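Banura Reusable Serviceware Study
Progress report, second period
Prepared by Embla Skjelbred for the Nyberg Fund

Status

Work packages 1 and 2 are complete. Work package 3 (wash durability) is under way and on schedule. Work package 4 (return logistics) started later than planned, in August, after the lease on the Ustaline wash site was signed. No change to the total budget is requested.

Stock and losses

The study began with 2,000 pieces of reusable serviceware distributed across 3 canteens. At the end of this period, 913 pieces had completed the first wash block and been returned to circulation. A further 521 are in storage at Ustaline awaiting inspection. The remainder are in use at the canteens or not yet accounted for. A full stock count is planned before the next report, and a loss rate will be given at that point. We do not consider the present figures good enough to support one.

Most of the unreturned pieces are small bowls. Arvid Halvorsen has moved the return racks at the Prudaven canteen from the exit corridor to the tray line. Return data from before and after the move will be kept separate in the analysis.

Wash durability

Pieces are inspected after each wash block for surface scratching, rim damage, warping and loss of clarity. Scratching is graded by two people working independently, and disagreements go to Hedvig Engström for a final grade. Agreement between graders was poor in the first block. The grading sheet has been rewritten with reference samples attached, and the first block will be graded again under the new sheet.

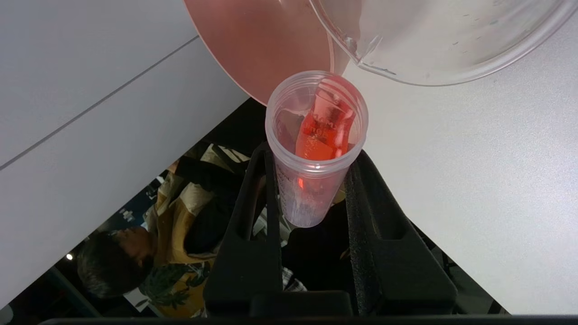 Staining is assessed separately from scratching, as the two have different causes and lead to different decisions on retirement. The original protocol used coffee and tomato sauce only. Canteen staff pointed out that cold drinks make up a large share of what is served in the warmer months, so colored drinks have been added to the test list. Clear plastic is the main concern in this group. A pale pink liquid is enough to tint the look of the part of a pitcher that holds it, and an orange-red one shows strongly through a translucent measuring cup, so clarity can be graded only on emptied and rinsed pieces. The protocol now states this.

Drying remains the slowest step. Plastic holds less heat than ceramic and comes out of the machine with water on the inner walls. Teodor Magnusson is comparing a longer air-dry cycle with a change of rinse aid. Energy use is metered for both options.

Deviations

The temperature logger on the second wash line failed one Sunday and was replaced the following morning. Cycles run in between have been excluded.

Next period

Complete the second wash block. Regrade block one. Carry out the stock count. Tyra Magnusson will submit the draft cost model, with labor hours and transport shown as separate lines, as the Fund requested.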